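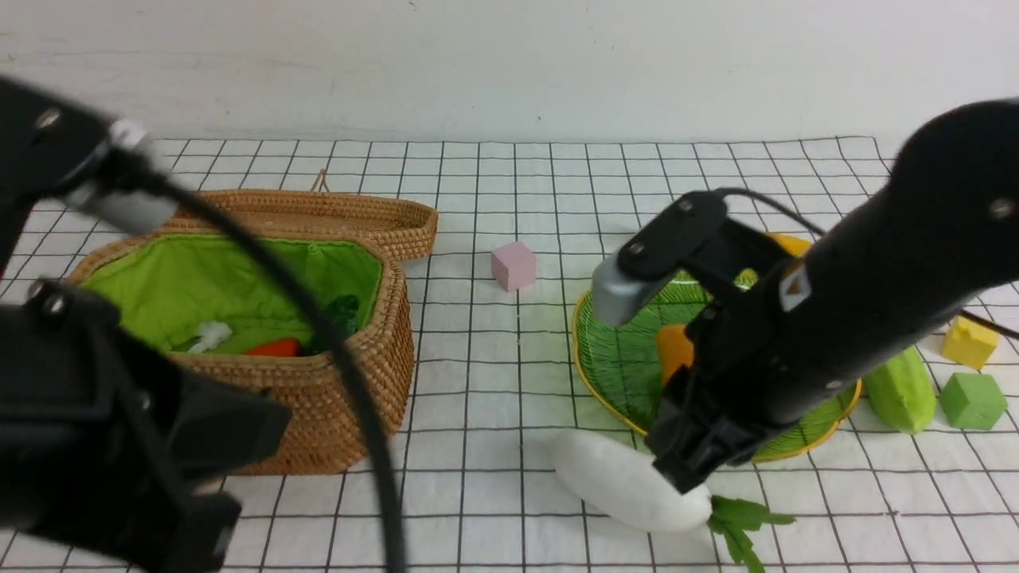

Grippers for small arms: stock fingers vs. Lanz vs. Drako
Bench Talk > Arms and End Effectors

tablesaw_tim wrote:
I have now spent my own money on this question, so you all get to hear the answer. Short version: two PiPER arms, three sets of fingers, one kitchen's worth of pretend groceries, and a growing respect for people who pick fruit for a living.

The contenders:

Stock fingers, black, came with the gripper.
Lanz soft pads, glued over the stock fingers.
Drako wedge fingers, a full replacement, four screws a side and one of them always rolls under the fridge.

The job is boring on purpose. Pick a thing up off the cloth, put it in the basket or on the plate, go home. Same controller the whole way through, same speed cap, same closing force unless I say so. I drove part of it by hand with the leader arms and let the Molow controller replay the rest. Between January and now that came to 3,076 attempts, and 2,768 of them ended with the thing where I wanted it. Before anyone gets excited, a foam cube counts the same as a carrot, and a foam cube could be picked up by a sufficiently motivated clothespin.

Stock fingers were better than I wanted them to be. I had already bought the other two. They're flat and stiff and they do fine on anything with two sides that face each other. Where they lose is round stuff near the table, because the tips meet the cloth before they get past the widest part of the fruit. You end up squeezing the top of the orange and the orange leaves.

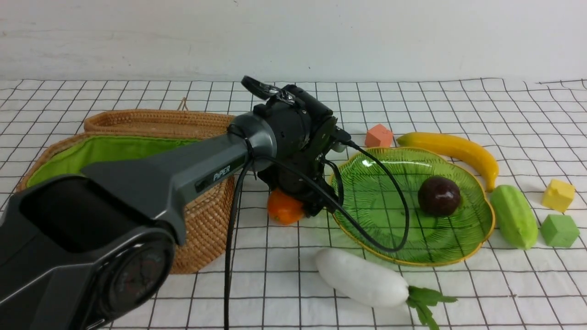
You can fix some of that by coming in steeper, but then the wrist runs out of room next to the basket and you're planning around wicker. My replay success on round things went up a lot once I quit trying to grab them dead center and went a bit low and late. Low meaning the fingertips brush the cloth. The cloth does not love this. I iron it more than my shirts.

Lanz pads: grippy, forgiving, and they attract lint like a church sweater. Great on the shiny fake vegetables. The trouble is they add thickness, so the fingers no longer close all the way, and anything skinny (leaf tops, the handle on the basket lid) is off the menu.

Drako wedges: they slide under round things beautifully. They also slide under the cloth beautifully, and then you are picking up the whole table setting.

My pick is stock for now. I will be taking questions and abuse.

gantry_goblin wrote:
Abuse first. You can't pool teleop and replay in one number. With the leader arms you're testing yourself. You've had years of practice with fruit.

tablesaw_tim wrote:
Fair. I kept them in separate logs, I just added them up for the headline like any honest salesman. Will post the split when I've cleaned it up. Teleop is higher. Teleop on the Drako wedges is only slightly higher, and I take that personally.

Irfan Memon wrote:
Did you recalibrate the wrist camera after each finger swap? We ran the same wedges at Grondelstead and our first week of data was junk. The fingers are longer, so the tip shows up in a different part of the picture, and the replay was aiming at where the old tip used to be. It looked exactly like a bad gripper.

tablesaw_tim wrote:
I recalibrated after the first swap. I would like to say I did it after the second. Let me go look at something.

nine_volt_nan wrote:
While he's off looking at something: how is everybody holding their cameras on? I've had a printed bracket crack twice, and I'm back to tape. Tape has outlasted both brackets and two of my opinions about tape.

gantry_goblin wrote:
Tape creeps. Warm room, camera sags a hair, and now your depth is off by just enough to miss stems. Use a metal bracket with a locating pin.

nine_volt_nan wrote:
Sure, and what I'm asking is who has actual numbers on the creep, because I checked mine against a printed grid every morning for a month and couldn't find any. Grid cloth is great for this, by the way. Park the arm in the same pose, save a picture, compare where the lines land. Costs you a minute.

gantry_goblin wrote:
Cloth wrinkles. You're measuring your laundry.

nine_volt_nan wrote:
I compare several crossings, and the laundry would have to be conspiring.

tablesaw_tim wrote:
OK, back, and Irfan gets a cookie. The wedge runs were all done with the stock calibration. The tip offset in the config file is the stock one, with a comment next to it in my own handwriting style that says "fix this later." So please consider everything I said about Drako to be slander until further notice.

I put the stock fingers back on and started over from the wrist view, which I should have been watching in the first place. From overhead everything looks like it's going well. From the wrist you find out how much of the approach is spent looking at things you aren't going to pick up.
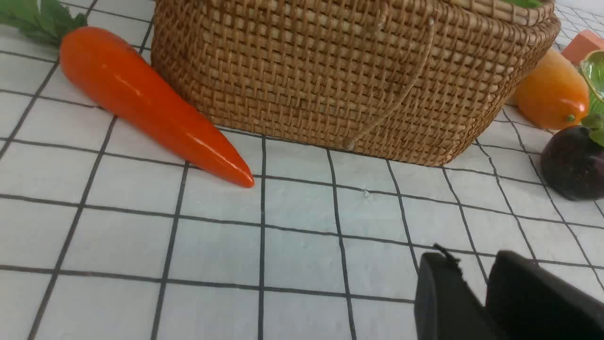
Irfan Memon wrote:
Good, do it from that view every time. What worked for us was a fixed start pose for the wrist camera with both fingertips visible at the bottom of the picture. If you can't see the tips, you can't tell a bad offset from a bad grasp. Also, log the finger opening when it closes on something. With soft pads the closed reading drifts as they wear, and the controller will tell you it's holding a carrot when it's holding nothing.

tablesaw_tim wrote:
It has told me that. I believed it, and it delivered the nothing very gently.

clampdown wrote:
Can I push back on the whole setup? Plush vegetables, foam blocks, shiny fake fruit. None of that weighs anything. You're testing whether a gripper can hold a thing that wants to be held. Put a real cantaloupe in there and report back.

tablesaw_tim wrote:
The payload of these arms and the word cantaloupe should not be in the same sentence. But yes, light objects flatter everybody. What I do like about the toys is the mix of surfaces. The plush radish squashes, the carrot is slick, the foam is foam. A pad that does well on two of those usually embarrasses itself on the other.

clampdown wrote:
Then say it's a surface test and not a gripper test and I'll go away.

tablesaw_tim wrote:
It's a surface test. Bye!

clampdown wrote:
I'm staying to see the Drako numbers.

wicker_and_watts wrote:
Question about the basket. Do you ever get the fingers snagged in the weave? I gave up on mine and switched to a plastic bin after 3 bad afternoons. The wrist would stall, the controller would push harder, and the basket would come along for the ride.

tablesaw_tim wrote:
Yes, with the wedges mostly. Set a lower torque limit for the move over the rim and let it fault out instead of being brave. I also keep a drop height over the lining so the fingers never need to go deep. The cables are a bigger pain for me than the weave. One good loop hanging in the wrong spot and the arm is doing its own ribbon dance.

gantry_goblin wrote:
Run them along the links with hook-and-loop straps, leave slack only at the joints. And before you say it, yes, you can tape them.

nine_volt_nan wrote:
I wasn't going to say a thing.

Irfan Memon wrote:
Leave more slack than you think at the wrist. We tied ours down tight and pulled a connector on the first full rotation.

tablesaw_tim wrote:
Plan, then. Fresh calibration for each set of fingers, 5 objects, same start pose, teleop and replay reported separately so gantry_goblin can sleep. Wedges go first because I owe them an apology. I'm one screw short, so it starts once I've moved the fridge.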